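Let the planner change its mind

I've spent most of August on planning code, and I've come out of it keener on small, impatient planners than I have ever been. Our old Drurano stack worked out the whole job first – every reach, every grasp, every release – and then followed it to the letter. It looked lovely on a whiteboard. In a kitchen it was stale before the arm had got going.

Take clearing rubbish. Foam netting squashes when you grip it, a bin liner creases however it likes, and two grippers working over one bin have to share a very small bit of air.
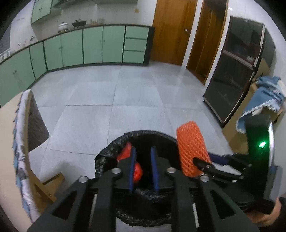 So should we stop planning ahead altogether?

Keep a rough plan, and let the software redo the next two moves whenever the view changes.

Nnamdi Onyeka wrote our first version of this in 147 lines, and I still grin when I read it! Tamunoemi Abubakar has since got it down to 117, mostly by throwing out my special cases. She was right to. Yakubu Idahosa thinks we'll miss the long plan once we get to stacking plates, and he may have a point – plates don't forgive much. I'd still start small and add foresight where the logs ask for it.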